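**Unit 5 — Family Stories and How We Tell Them**

Welcome back! Last week's kinship charts were a joy to read, and a few of you ran out of paper on the cousin side. Keep those charts handy, we'll be writing on them again.

**Who counts as family?**

Start with the people you'd call first with good news. Some will be on your chart and some won't (the neighbor you call Aunt, the stepbrother who moved out before you moved in). Sociologists use the term *chosen family* for close ties outside blood and marriage, and *extended family* for everyone past the parents-and-kids household. Most of us live in a mix of both, and that mix is where the good stories are!

**The Ledesma reunion letters**

Our main reading is the packet of letters from the Ledesma family, who met every summer at Cungate for seven years running. Read them in order. Notice how the same fishing trip gets told by three different relatives, and how the fish grows each time — I love this part. Mark in the margin:

- who is telling the story
- who they learned it from
- anyone who is left out
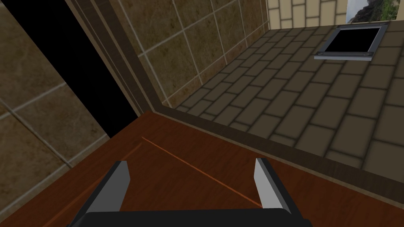
*Fig. 1. Open gripper over a wooden surface (computer rendering).*

**Rituals and repeated stories**

A ritual can be as small as who carves the turkey. What matters is that people expect it and would miss it. In the letters from Skellidero, the grandmother's bean soup comes up again and again, even in the years she wasn't there to cook it. Ask yourself who took over the pot, and whether the others let them forget it.

**For Saturday's workshop**

Interview one relative, or someone you count as one, for around 7 minutes. Ask about a meal, a move or an argument that got funny later. Write down their exact words wherever you can, pauses and all — those pauses are gold. If they wander off topic, wonderful, let them!

Bring your notes and your chart to the Norkmont reading room. The door code is 3548.

Next unit: siblings, birth order, and who got the front seat.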